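Progress report to Pirel, second period
Project: Kitchen demonstrations in simulation (the Skarketti set)
Prepared by Zinash Gidey, Assefa

Period covered

This report covers our work from January up to the closing of the second batch. The first report described the choice of simulator and the hiring of two operators, so I do not repeat it. The budget table is sent separately.

What was agreed

In the second period we promised 1000 accepted demonstrations in simulated kitchens, spread over the task list in the contract, and a smaller group of 100 demonstrations with spoken corrections. An accepted demonstration is one where the task is finished, the recording is complete, and a second operator has looked at it and found no fault.

What was done

The accepted set now holds 1119 demonstrations. The group with spoken corrections holds 100, as planned. Both are copied to the storage that Sisport gave us access to, with the same folder names as in the first batch, so your scripts should read them without changes.

The work was not even over the period. In the beginning we lost much time with the controller. The operators move the simulated arm with a hand controller, and the delay between hand and arm was bigger than we had in the tests. The operators learned to wait for the arm, and the result was recordings with many small stops. We rejected most of these. After the update of the driver the delay became acceptable and the motion is smoother now. I kept the rejected recordings in a separate folder in case your team wants them as negative examples, but they are not part of the number above.

The tasks with drawers and doors went better than expected. The operators asked for a short practice before each new kitchen layout, and we allowed it. Practice runs are not saved.

The tasks around the coffee machine are the slowest. They need an exact position in a narrow place, and a small mistake in the angle is enough to fail the attempt. They also need the operator to use the wrist view much more than the room view. For this reason we changed the order of the session — coffee machine tasks come first, when the eyes are still fresh, and the cabinet tasks come after the break.

Quality check

Each recording is checked for three things: that all camera streams have the same length, that the text instruction fits what was done, and that the start position is really different from the one before. The third check was added in this period. We found that one operator always reset the arm to nearly the same place, and the learning system could take this as part of the task. Now the start position is chosen by the program, inside limits that we set for each kitchen.

The text instructions were also cleaned. In the first batch the same task had several wordings, some with spelling mistakes. We kept the different wordings, as you asked, and corrected only the spelling.

Looking down from the wrist camera, the two fingers stay in view at the bottom, and the operator must judge the distance to the black coffee machine from its drip tray and spout. 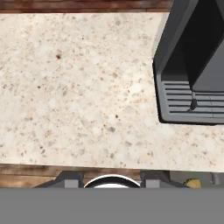

Tsion Bogale would have preferred fewer tasks and more repetitions of each, and wrote in the review of this draft that the coffee machine tasks in particular have too little variation in the counter material and in the light, so a policy trained on them may learn the kitchen and forget the task. I think this remark is correct. We can change the counter textures without new recordings of the arm, by rendering the saved motions again, and I ask for your permission to do it in the next period.

Problems that are still open

The contact between the fingers and thin objects is not stable in the simulator. Sometimes the object slides out of a closed grip. The operators repeat the attempt, but this costs time, and I do not like that we keep only the lucky ones. We wrote to the simulator's support and wait for an answer.

Next period

We plan to render the coffee machine tasks again with other counters and other light, to extend the group with spoken corrections, and to begin the first training run together with your team. For the training run we need from you the final list of tasks that are held back for evaluation — please send it before we start, so that none of them goes into the training part by mistake.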